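# Checking a rain forecast before you believe it

Updated 5 May 2025

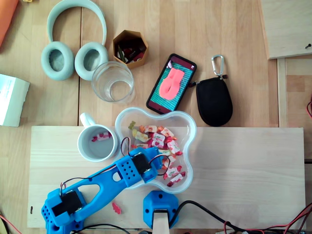 What does a 40 percent chance of rain mean?

It means that out of 100 forecasts like this one, rain should fall at your spot on 40 of them. The number says nothing about how hard it will rain or how long. Plenty of apps leave that out and show you a gray cloud.

I don't trust any forecast I haven't scored. Scoring takes a notebook and a cheap gauge.

## 1. Pick one source and one hour

I used the Fadico app and the Standgate town page, read at 7 a.m. every day. Don't check again at noon and write down the better number. That's cheating, and the apps already do enough of it by quietly updating.

## 2. Put out a gauge

Mine is a Yokoyama tube on a fence post, well away from the roof. The box says it's accurate to a hundredth of an inch. I doubt it, but for a wet-or-dry record it's fine. Call the day wet if you find 0.01 inch or more, and empty the tube at the same hour each morning.

## 3. Write three things down

- the date
- the chance of rain you were given
- wet or dry

Skip the "felt like rain" column. I kept one through March and never used it.

## 4. Sort by the number

After 12 weeks, put all the 20 percent days together, then the 30s, and so on. If the 30s were wet close to a third of the time, the source is doing its job. If they were wet half the time, shave your trust accordingly. A group with only five days in it tells you very little — wait for more. I'd want 300 days before calling one app better than another.

## What about long-range forecasts?

Nundard sells a 45-day daily outlook. Score it the same way, but also score a plain guess from your local averages. If the paid outlook can't beat the averages, keep your money.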